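Packing Light for a Long Weekend

I love this trick! Pick one bag and 2 pairs of shoes, then build everything else around them.

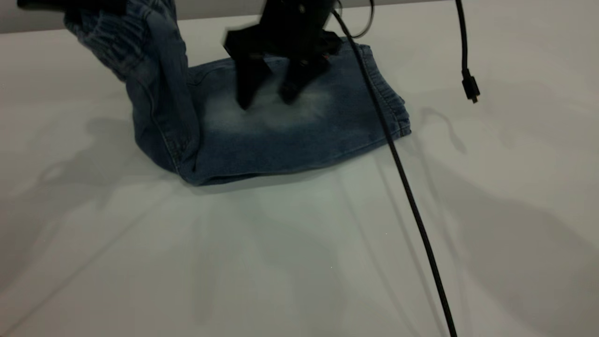

Start with your bulkiest pieces, and wear them on the train if you can. Jeans left bunched up, like the light-wash pair on the white table, eat up half a bag, so smooth the legs before you roll.
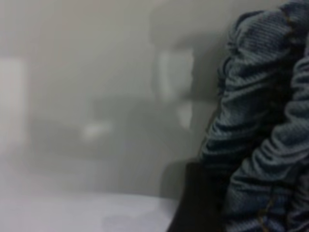 Next come the tops. Five is plenty, even for Cavdale in December (my friend Korkor swears by four). 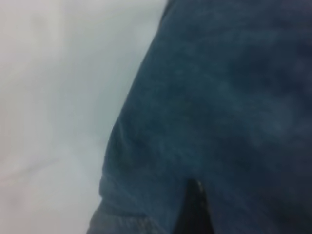 Tuck socks into your spare shoes, and keep chargers in the outside pocket. You'll thank yourself at the station! 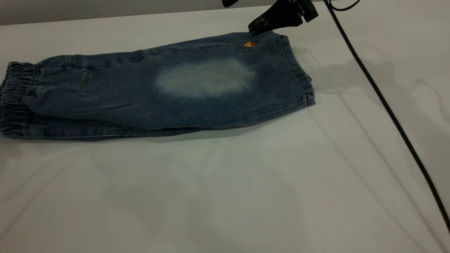 Jeans folded lengthwise, one leg over the other.

Toiletries go in last, right at the top.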